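Introduction to Household Waste Management
Unit 4: Sorting at the Source
Instructor: Kanini Shirima
Revised 12 Aug 2018

4.1 Scope of the unit

Unit 3 dealt with collection routes and the cost of transport. The present unit moves back one step, to the point at which an item leaves its owner's hand. Decisions made there affect every later stage. A load of paper that has been soaked by leftover drinks may be refused at the mill, and the cost of hauling it is not recovered.

Students should be able to define the following terms before the seminar: source separation, commingled collection, residue, contamination rate, deposit value.

4.2 Separate and commingled systems

In a separate system the household keeps each material apart and the collector keeps it apart as well. In a commingled system all recyclable items share one container and are divided at a plant. The first asks more of the household. The second asks more of the plant and generally yields material of lower quality, glass fragments in paper being the usual complaint.

Many towns use a mixed arrangement. The district of Neltitz, which we follow throughout the course, collects paper and containers on alternate weeks and takes glass only at drop-off points.

4.3 Containers in the home

Indoor containers receive little attention in the literature, although most sorting is done indoors. Size matters less than placement. Households that kept their containers side by side, at a height that could be reached without bending, made fewer errors in the Neltitz survey than those that kept them in different rooms. The survey covered 180 households over 10 weeks.

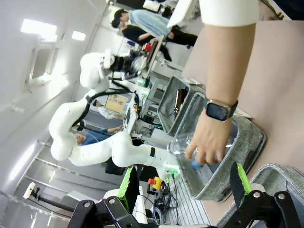
Figure 4.1. Bottle and gray fabric bins.

Fabric, plastic and metal containers are all acceptable for dry items. Food waste requires a container that can be washed. Lids reduce odor but also reduce use, and Baloyi recommends leaving them off for paper and bottles (see reading list).

4.4 Contamination

The contamination rate is the weight of unwanted material divided by the total weight of the load. Suppose a sample weighs 200 pounds and contains 10 pounds of unwanted material. The rate is 5 percent. Students should note that the rate is always stated by weight. A large volume of plastic film may hardly change the figure, yet film can stop a sorting line for an hour.

Common causes are unclear labels, liquid left in containers, and items placed in the bin in the hope that they can be recycled.
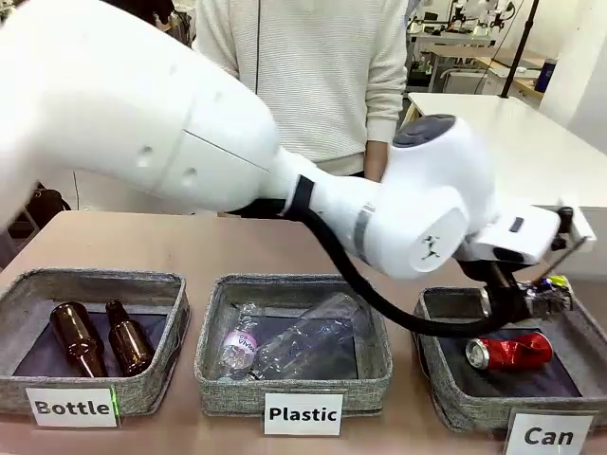
4.5 Deposit programs

A deposit is a small sum paid at purchase and returned with the empty container. Return rates depend on the amount of the deposit and on the distance to the nearest return point. Questions for discussion:

1. Who should keep deposits that are never claimed?
2. Should small shops be exempt from accepting returns?

4.6 Reading and assignment

Baloyi, Lwazi. Sorting at Home. Ketano Press, chapter 6.
Adams reader, section on deposit law (on reserve).

Written answers to the two questions above are due at the start of the next seminar.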